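In Praise of the Junk Basket

Every house I have loved had one. My grandmother's in Jencombe sat by the back door, and it held string, a doll's shoe, and batteries that might or might not have been good. I have lived with tidy people and I have lived with the other kind, and I will say it plainly: a home needs one place where things are allowed to be a jumble.

I know this is not the fashion. A store near me called Prulter sells a drawer system with 88 compartments (eighty-eight!), and I stood in front of it one Wednesday for far too long, wondering what I own that would deserve number 61.
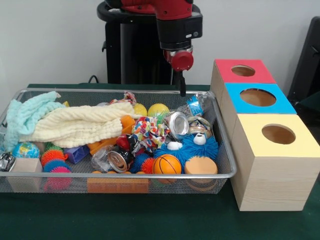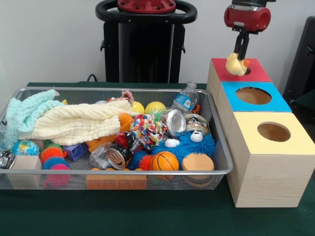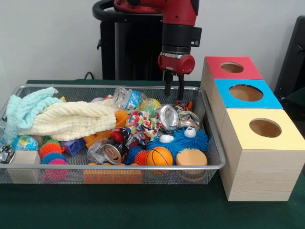 A wire basket, and in the second picture three wooden boxes next to it.

5 min read

My friend Julián Mateos disagrees with me, kindly and at length. He gave a whole winter to sorting his garage, and he says he can now find any screw he wants in the dark. I believe him. But I also remember his old garage, where my kids would dig through a bin of odds and ends and come up with a whistle, or half a kite, and be busy until supper – no one has been busy in the new garage.

Sorting asks you to decide what a thing is for. Some things haven't told us yet, and I think it is only polite to give them time. So keep your labels for the taxes and the spices, by all means. I do, more or less. Then find a good sturdy basket, put it where people walk past, and let it fill up on its own. Ours has a marble in it that my daughter asks about every February, and I like knowing where to send her.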